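How to Judge Whether a Household Chore Is Ready for a Machine

Prepared for facilities and home-services staff by Margit Pálfi, Tralden Domestic Automation Desk
13 Sep 2019

Purpose of this guide

Staff are often asked whether a robot arm can already be trusted with ordinary chores: opening a cupboard, lifting a small object off a surface, putting that object away. The answer depends on the chore, and in most cases on one part of the chore. This guide sets out the procedure used at Tralden to reach an answer before any equipment is ordered. It replaces the earlier two-page checklist, which many departments found too general.

The procedure applies to work done in simulation and to work done with a real arm. Simulated trials should come first. They cost little, they break nothing, and they can be repeated overnight.

Before you begin

You will need a written account of the chore as a person does it now, a simulated room with furniture of the kind found in the real one, and a gripper model that matches the hardware under review. If the hardware has not been chosen, use a plain two-finger gripper. Most of the units offered to us, including those handled through Cater, are of this kind.

Step 1. Break the chore into motions

Write each motion on its own line. "Put the ball in the drawer" is at least five motions: approach the drawer, take hold of the handle, pull, pick up the ball, release it inside. Closing the drawer is a sixth and is forgotten more often than any other. Do not combine motions to shorten the list. A chore that reads as one simple action to a person may contain a motion that no available machine performs well.

Step 2. Mark the motions that involve contact

Moving through open air is largely a solved matter. Difficulty begins where the fingers meet something. Mark every line on which the gripper must touch, grip, push or let go, and note what it will touch. Handles deserve special attention. A thin bar handle leaves little room for error, and a dark handle on a dark front may be hard for a vision system to find at all.

Step 3. Review views from the gripper

Overhead views are pleasant to look at and hide most faults. Review what can be seen from close behind the fingers, and compare several moments before forming an opinion. Look for the position of the fingers, the angle of approach, and anything that might confuse the system, such as hard shadows or strong changes in tone between neighboring pieces of furniture. 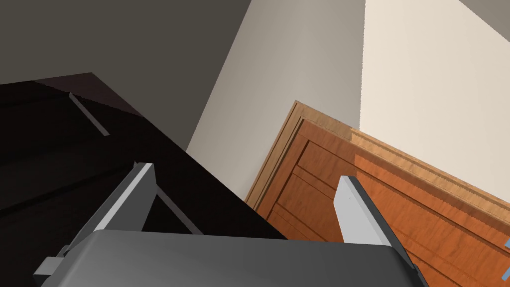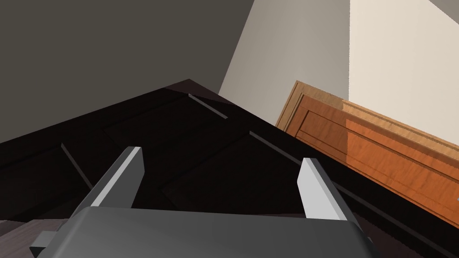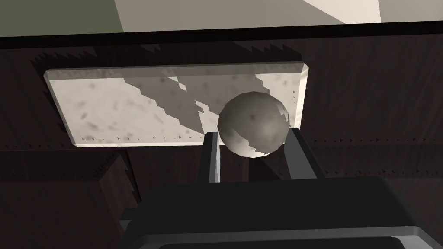
Simulated views from behind a two-finger gripper.
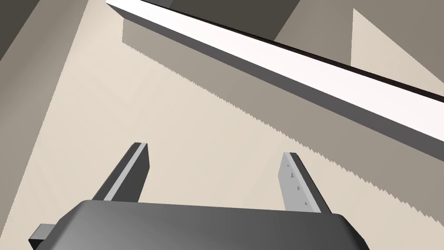
Record your remarks against the motion list and not against the trial as a whole. A remark such as "good run" is of no use to the next reader. "Grip taken low on the object, approach tilted" can be acted upon.

Step 4. Run the trials

Run each marked motion separately before running the full chore. Change the starting position of the arm and of the object between trials. A system that succeeds only from one starting point has learned a location, and it should be scored accordingly. During the Zesura review we ran 1248 trials of single motions and 2816 of complete chores, and the second figure would have been smaller had we begun with the first.

Step 5. Score each motion

Give each motion one of the following marks.

Ready: the motion succeeds from varied starting points without a person stepping in.
Assisted: the motion succeeds when a person sets up the object or the furniture first.
Not ready: the motion fails often, or fails in a way that could damage property.

The chore as a whole takes the lowest mark found on its list. Staff sometimes object to this rule as too strict. It stands, because a robot that opens a drawer perfectly and then drops what it was meant to place there has not done the chore.

Step 6. Repeat on the real arm

Only chores marked Ready or Assisted go forward. Expect the marks to fall. Simulated furniture has no sticking runners, no loose hinges and no crumbs, and real fingers slip on surfaces where simulated ones hold. The Takács kitchen trial lost nearly 11 points in its success rate at this stage - a modest drop by our experience.

Keep a person within reach of the stop button throughout. Remove glassware, pets and children from the room.

What the results usually show

Picking up a firm, regular object from a clear surface is generally marked Ready. Opening drawers and cabinet doors is generally marked Assisted, with wide differences between handle types. Chores that join several such motions in furnished rooms are still, for the most part, marked Not ready. Cloth, liquids and anything that must be folded should not be submitted under this procedure at present.

On the shop floor the marks are higher. Objects arrive in known places and the lighting can be fixed - conditions that few households will accept.

Filing and review

File the motion list, the remarks and the marks together under the name of the chore. Marks are reviewed each December. A mark older than one review should not be quoted to a client, and requests for an early review may be sent to the desk in writing, with the motion list attached.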